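Search this site Search

Afternoon light on a west-facing bench

September 29, 2021

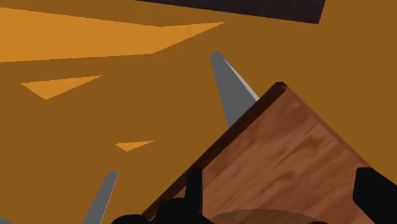

I have spent most of September trying to stop my workroom from lying to me about colour. The room is the back bedroom of our place in Bultovcombe, with one window facing west, and I refinish small furniture in it. Stain matching is most of the work. A sample that looks correct at ten in the morning can look a full shade too red at four, and the reason is almost always direct sun on part of the bench. Look at the mustard-brown surface in the render and the lighter orange patches lying across it. The change from brown to bright orange is large, and it happens over a hard diagonal line. Put one sample on each side of a line like that and any comparison is worthless.

The first fix I tried was a roller blind. It removed the sun and most of the usable daylight along with it, so I ended up working under the ceiling fitting, a warm globe that pushes everything toward yellow. A blind is fine for a bedroom. For colour work it swaps one error for another.

Gertraud Zwahlen, who taught the finishing course I did at Tornthorpe, suggested a diffusing film on the lower half of the glass. I bought a roll from Hinrichs and cut it with a 70 mm allowance on each side, trimmed after it was down. Application is ordinary: clean the glass, wet it with water and a drop of dishwashing liquid, float the film on, squeegee from the centre. I left one bubble near the catch and have decided to live with it.

The film breaks up direct sun well. The bench still gets brighter in the afternoon, but the gradient is gradual and there is no edge to it. The remaining problem is that late light is warmer than midday light, diffused or not. Film does nothing about that. I now do all final matching before noon and use the afternoon for sanding, glue-ups and anything else that doesn't depend on hue.

I also repainted the wall beside the bench. It was a terracotta left by the previous owners and it was throwing colour onto every pale timber I put near it. It is now a flat mid-grey, two coats, with 200 mm left unpainted above the skirting where the shelving sits.

Chibuzor Eze asked in the last comment thread whether a daylight lamp would have been simpler. Possibly. I have a Drostwood lamp on order and will mount it 300 mm forward of the bench edge to keep my own shadow off the work. I'll post the sample boards once they have cured.

14 shares
3 comments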